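Reading time: 3 min

Subject: Re: The bathroom robots, six weeks in?

On Jul 2, 2024, Ivars Butkienė wrote:

> Hi all. We're being asked at Krūmiņa whether we want to try the same
> setup you have at Stemcombe, the arm on the cart that does the towels
> and mats. I've read the Starel brochure and it tells me how many rooms
> and nothing else. What do your people do all day now? Did anyone lose
> hours? And does it really cope with a bathroom, or does somebody stand
> next to it the whole time? Our housekeepers are asking me and I'd like
> to give them something better than "we'll see."
> Ivars

Hi Ivars, and hi everybody else who wrote to me off-list after that one (I owe three of you an email, sorry).

Short version: no one lost hours, some of us lost the part of the job we were fastest at, and I'm still making up my mind about it.

Some background for those who weren't on the June call. We have 19 rooms on my floor set up for the cart. Starel put it in, a smaller outfit called Minov does the software, and I'm the housekeeping lead, so I'm the one whose phone rings. The cart does bath linen only. It doesn't scrub, it doesn't do beds, and it will never in this life find an earring behind a toilet.

What it changed first was the order we do a room in. I used to strip the linen, clean top to bottom, mop myself out the door and drop the mat last, and I could do that half asleep. Now the floor has to be done before the cart comes in, and I have to be out of the way while it works, so I start on the bedroom. Doesn't sound like much, does it? It took me two weeks to stop walking in on it.

The other thing is that the cart sends its close-up views to a tablet, and whoever is on "check" that shift flips through them and says yes or no to each room. So we spend a lot of time looking at stuff like this:
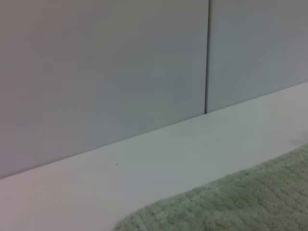 Green mat on the white floor, as it comes up on the check tablet.

I'd look at that and say the mat's fine but go get that speck on the left. Jawad Chaudhry, who was on check with me, passed it without a blink. We had a real back-and-forth over it, because before the tablet neither of us would have been judged on one dot. You just wiped when you saw one! Now there's a picture with a room number on it, and people got nervous about whose name was next to it. If you take one thing from this email, Ivars, settle that with your manager before the cart shows up. We got it in writing that the pictures are for fixing rooms and don't go in anybody's file. It should have been there from the start, and I had to ask twice.

As for whether it copes – mostly. Mats it's good at. The big plush towels are harder, and we've got the thick kind with the bumpy pattern pressed into them, so there's a lot of fabric and it doesn't always lie flat.
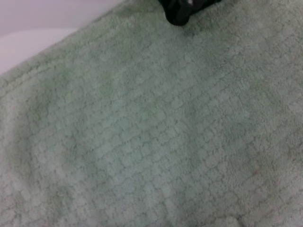 Gripper up by the hem, plush green towel.

When I get one like that I'm looking at the hem and at the dip on the left side, and I'm trying to decide if it needs a hand to smooth it out. The light makes it tough too. Pale green fabric goes almost white in the bright part and you can't tell a shadow from a mark. There was a pinkish bit in the lower right corner of that one, and I can't tell from the tablet what it is, so my rule is that if I can't tell, I walk down the hall and look. Minov would like us to walk less. I've told them I'll walk less when the pictures get better.

You asked if somebody stands next to it. The first week, yes, the whole time. Now one person covers check and stays on the floor, and they're also restocking, so it isn't a sitting-down job. We rotate it every shift. At first it went to the same two people because they were "good with tablets," and the rest of the crew didn't like that one bit, me included.

My wrists are better, I'll give it that. Wringing and folding all day was what sent me home sore. On the other hand it's lonelier. We used to do bathrooms in pairs and talk the whole way down the corridor, and now my partner is two rooms ahead and I've got a cart beeping at me.

On pay, check counts as regular housekeeping here. I think it should be a step up, and I've said so, and I'm waiting to hear back. If anyone on the list has gotten a different rate for it, please tell me what you called the role.

Ivars, bring a couple of your people over and let them work a shift with us before you sign anything. Extension 513 gets me, or whoever's holding my phone. Come in comfortable shoes.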